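Print this article
E-mail this to a friend

The Basket Years
By Agathe Rolland

I own more than one laundry basket, and I'd like to blame somebody for that, but I bought every single one of them myself. The first was plastic, from the supermarket, the year I moved into the apartment over the bike shop. It cracked down one side that winter and I kept using it until the crack started grabbing my tights. The second was a canvas thing on legs that folded up whenever you looked at it. Then I got into wicker, and I've been there ever since (my husband would say stuck there).

So when my editor asked for a piece about laundry I said yes before she'd finished the sentence. She wanted something useful. I told her I'd try.

I started with my friend Séverine Lemaire, who ran the linen room at a small hotel called the Ferrand for most of her working life. She looked after 531 sheets at the busiest point, and she can still tell you the number without stopping to think. I went over to her place on a Friday with a bag of my own clean clothes, because I wanted her to watch me fold and be honest with me. She was honest with me! She let me get through two T-shirts and then she took the third one out of my hands.

"You're folding for the shelf," she said. "Where does this one live?"

It lives in a drawer. I'd been making big flat squares, lovely to look at in a stack, and then mashing them in half again to get the drawer shut. Séverine folds a shirt in long thirds first, sleeves in, then down from the collar until it's a little block that stands up by itself. You file them like recipe cards. I'd seen people do this on television and thought it was a bit much, but I went home and did one drawer that night, just to see, and then I was up until eleven doing the rest.

The bit she really cares about, though, comes before the folding. She hates a full basket. To her a basket is for carrying things from one place to another, and if the clothes are still in it the next morning, you own a very small, very bad closet. I didn't tell her that I have been getting dressed out of a very small, very bad closet since college.

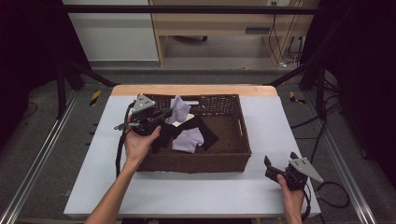
Her fix is to carry less. She'd sooner make four trips with a few things in the basket than one trip with a mountain, and she says a small load gets put away on the spot while a mountain gets put on a chair. I tried it for two weeks in November and I hate to say how well it worked. With only a couple of tops to deal with, I'd have them folded before the kettle boiled. With a mountain I'd start strong, get bored somewhere in the socks, and wander off.

Now, the baskets themselves. I have opinions. Wicker breathes, it's light, and it looks fine sitting out in a hallway when the doorbell rings. It also snags. Run your hand around the inside of any woven basket before you buy it, and if something scratches you, it's going to do worse to a sweater. I line mine with an old pillowcase for knits and leave it bare for towels. Cutout handles are easier on me than the stick-up kind, which always end up hooked on a door knob, but try them with the basket loaded, or at least with your purse in it. I got some looks in the store. I didn't care.

Romain Gilbert, who repairs baskets and chair seats out of a garage in our town, told me that most of the ones he sees were killed by kindness. People store them next to the dryer because it's handy, and the heat makes the weave brittle. He gives his own a wipe with a damp cloth a few times a year and lets them dry in the shade. A new handle from him cost me less than lunch, and I'd been about to throw the whole thing out.

The other thing I took from Séverine is to keep darks and pales together once they're clean. I'd always sorted again after the wash, out of habit, as if the black pants were still going to do something to the lavender shirt. They're done! Sort by person now, or by room. My daughter Maëlys (she kept her father's name, Sabatier, and his talent for losing socks) gets one small load dropped at her door, and whatever happens after that is her business.

I'm down to three baskets. The canvas one went to Hamish Cruickshank next door, who wanted it for his tomato stakes, and he's welcome to it. I'm still looking for something narrow to fit between the washer and the wall, so if you've found one that doesn't tip over, write to me at the magazine.

Print this article
E-mail this to a friend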